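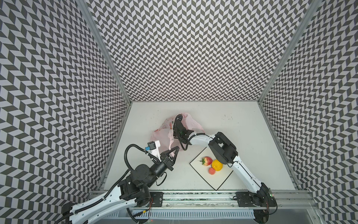
I have been putting fruit in bags for most of my life without giving it a moment's thought, and then last September my neighbour Makis Balaskas watched me unpack my shopping on the kitchen worktop and went rather quiet. He used to run a greengrocer's in Evthorpe, and he has the good manners not to criticise a person in their own home, but I could see that my pears were causing him pain. They had been underneath the potatoes, you see.

So I asked him to show me how he would have done it, and he stayed for two cups of tea and most of a packet of biscuits, and I've packed my fruit differently ever since.

The main thing, he says, is to open the bag properly before you pick anything up. I had always done it the other way round, standing there with an apple in one hand and trying to rub the bag open with the other (those thin ones cling to themselves dreadfully, don't they?). Makis lays the bag down flat, gets a whole hand inside it and pushes right into the bottom corners, so that it has a bit of air in it and a mouth that stays open for a second or so. After that the fruit more or less finds its own way in.

I do like a pink bag, I must say. My mother always got hers from a stall at Berge market, and she washed them and pegged them out on the line with the tea towels, which embarrassed me terribly as a girl. Now I keep a drawerful of used ones myself, folded into little triangles when I'm feeling organised and stuffed in any old how when I'm not. The thin see-through kind is best for fruit because you can keep an eye on what is going soft at the bottom.

Firm things go in first and anything that bruises goes on top, and you don't drop it in, you lower it, with your hand going down into the bag as well. I find this much easier on a table than standing up with the bag dangling off my wrist – everything rolls to one side when it dangles, and the handles dig in.

Makis doesn't hold with tying the handles, either. He gives the neck one loose twist and leaves it, so the fruit isn't shut in tight on the walk home.
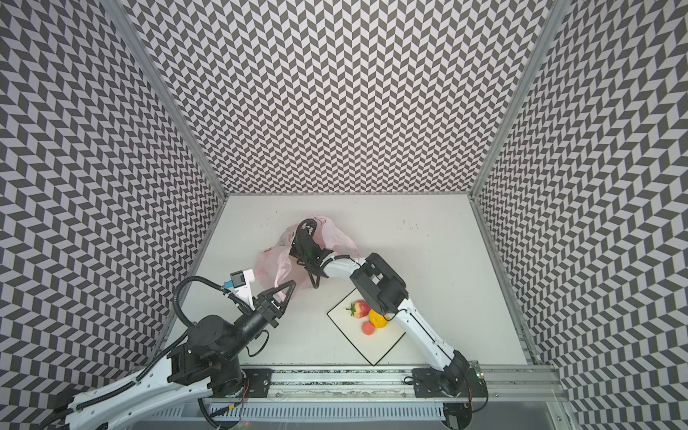
My other bad habit was filling the bag right up to the handles to save using a second one. I still do it with onions, which don't seem to mind, but plums get a bag to themselves now, and so do peaches when I can get them. Once home it all comes straight out again and into the big bowl on the dresser, and the bag goes back in the drawer. I had a nectarine from the bowl while I was writing this, and there wasn't a mark on it.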